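Small shop got a TV mention, now what?

jade_hawthorne
Posted 2019-01-31
So Wimutine (my gift hamper site, est. on a kitchen table) got mentioned on a breakfast programme. The slot lasted 8 seconds and they said the name wrong. We still had 4,000 visits before lunch and the site fell over. Is it worth putting the clip on the front page, or does that look desperate?

Sheldon_McK
Put it up. Start the video at your bit, though. I sat through a whole cookery item once to see a friend's candles go past behind someone's elbow.

raymonde k
Disagree. Put "as seen on" in small letters and leave the clip out. Eight seconds of a mangled name doesn't sell hampers. How many orders came from those visits?

jade_hawthorne
218 page errors and 5 orders. One was my aunt.

Sheldon_McK
Four strangers, then. I've paid for adverts that did worse.

haruto_h
Who's hosting you? If you're still on the cheapest Gagnon plan, that's your trouble. I'd sort that before you worry about the clip.

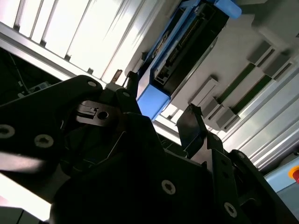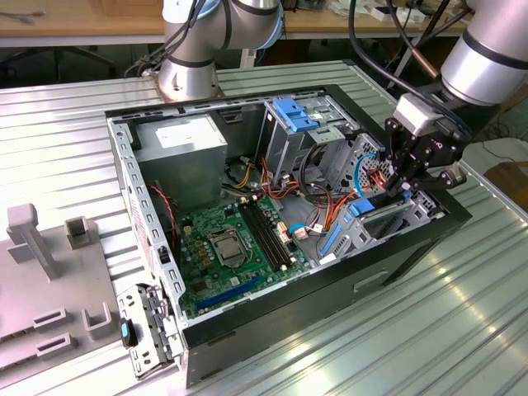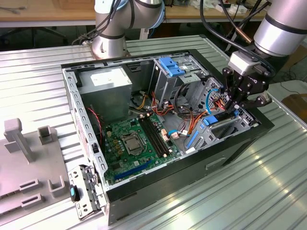 Last two: the tower on its side with the panel off.

jade_hawthorne
Cheapest Gagnon plan, yes. I was proud of that.

LiseG
I moved from Gagnon to Wultau in October and my shop has stayed up through two sales. Support answer the phone, too, in a tired sort of way.

raymonde k
Wultau put my bill up twice. Just saying.

LiseG
Mine went up once. Perhaps they like me.

haruto_h
Either will do. Ask them what happens when you go over your limit, and get the reply in writing.

Sheldon_McK
Back to the clip. Ellora had theirs on the front page for years and people did mention it when they rang up.

raymonde k
People rang Ellora to ask if they were still open.

jade_hawthorne
Right, I'm putting it on the About page, starting at my bit, with the name spelt properly underneath. Raymonde can pretend it isn't there.

raymonde k
I never read About pages, so that suits me.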